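Marble (and the stones that get called marble)

I've been keeping this entry going for a while now, adding bits whenever I learn something new. 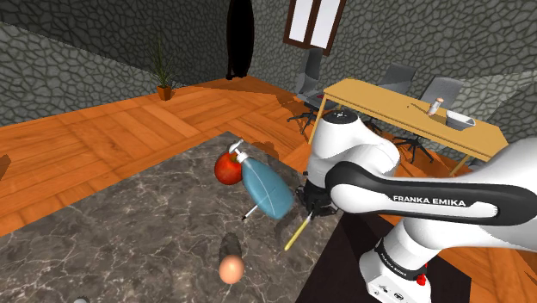
Marble starts out as limestone. Limestone is mostly calcite, a lot of it from old shells and sea creatures that piled up on the bottom of shallow seas, and when that rock gets buried deep and squeezed and heated for a very long time, the calcite grains grow into each other and lock together. Geologists call this metamorphism. If the starting rock was dolomite you get dolomitic marble, which behaves a bit differently under acid, but most of us would never tell them apart by eye (I can't, and I've tried!).

What it's made of

Pure marble is white. All the color comes from other stuff that was mixed into the limestone before it got cooked: clay, silt, sand, iron oxides, little bits of carbon. Iron gives you yellows, pinks and reds. Carbon and organic matter give you grays and blacks. Green usually means serpentine, and then you're into an argument about names, which I'll get to.

Veins

My favorite part. A vein can be a layer of impurities that got folded and smeared while the rock was soft enough to flow, or it can be a crack that opened later on and filled up with fresh calcite out of the water moving through it. Those second ones are the pale, branching kind you see on dark stone. They cross each other, and if you look at which vein cuts which you can work out the order they formed in. I once spent most of a train delay at Plenenthorpe doing this on the ticket hall wall and I missed the train when it finally came.

The name problem

Ask a geologist and marble means metamorphosed limestone, full stop. Ask a stone yard and marble means pretty much any stone made of carbonate that takes a polish, and sometimes serpentine too. Lots of famous dark "marbles" are plain old limestone with fossils still sitting in them. Vlasta Hrnčiar, who taught the evening course I took in Fleltbridge, refused to correct anybody on this. She'd sold stone for years before she taught and she said both meanings were fine as long as you knew who you were talking to. I've come around to her view, mostly.

Cutting and polishing

Blocks used to come out of the hill with wedges, hammers and a lot of patience. Later there were wire saws fed with sand and water, and today it's mostly wire set with diamond beads. The block goes to a gang saw and comes out as slabs, and then the polishing starts, working up through finer and finer grits. I've done it by hand on an offcut, starting at 60 and moving up to 200 and so on, and let me tell you, the early grits are the ones that matter. Skip ahead and the scratches stay there forever, shining back at you.

A polished finish brings the color out and makes dark stone darker. A honed finish stops earlier and stays matte. Honed is kinder if you actually plan to cook on the thing, since acid marks show less.

Living with it

Calcite is a soft mineral, a 3 on the Mohs scale, so a steel knife will scratch it easily. Lemon juice, vinegar and wine all etch it, leaving a dull patch where the polish used to be. This isn't a stain and no cleaner will lift it. You have to repolish. Real stains are a separate thing (oil, coffee, rust) and those you can sometimes draw out with a poultice left on overnight under plastic. Sealer helps with stains but does nothing at all for etching, and I wish the shops would say so more clearly.

Pretend marble

People have been faking marble for as long as they've been using it. There's painted marbling on plaster and wood, and there's scagliola, where colored plaster is mixed with glue, laid down, and polished until it fools you. The columns in the old Říha reading room are scagliola, and I touched one every winter for years before somebody told me. It should have been colder! Real stone pulls the warmth right out of your palm.

These days the fakes are printed, on porcelain and vinyl and laminate, and the giveaway is repetition. Find one vein you like and then go hunting for its twin a few tiles over.

Things I still want to add

A proper section on onyx, which isn't marble either. Something on breccia, the broken-up kind that looks like a smashed plate glued together. And I owe this page a map of the little Skakutell quarry, which closed to visitors last December, so I'm working from my old notes.

Last updated October 2026.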